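Nallora Opens Simulated Practice Set for Robot Grippers

Company adds 482 recorded tasks to its training library

Nallora, which makes control software for small robot arms, has added a new group of computer-rendered tasks to the library it uses to teach its Karaki learning system. The group holds 482 recorded runs. Each one was driven by a person at a hand controller, working through the view from the robot's wrist.

The tasks take place on simulated work surfaces with small items lying close together. Operators change the items and their positions between runs, and the system learns from both the camera view and the movements of the arm. 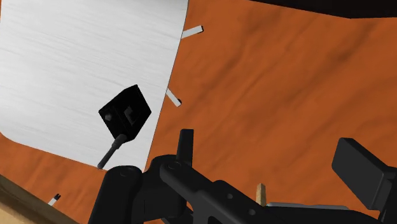 DILELMONT, February — The new runs were collected by a team of 17 operators at Nallora's office in Dilelmont. Hiba Abou Jaoude, who heads data collection, said the rendered scenes let operators repeat a difficult approach as often as needed.

"A close view with the gripper in it is what the arm has to work from," Abou Jaoude said. "We keep the slow runs and the clumsy ones too, with a label on each."

Every run is checked by 2 reviewers before it enters the library. Runs with missing arm data are left out. The company plans to reach 1,000 runs and then repeat part of the work on physical arms at its Granier test site.

"Rendered examples get us started," said Barbara Mazurek, product manager for Karaki. "We still need to see how the system does on a real bench."

Research groups may ask for access to the library through Nallora's data office in Dilelmont.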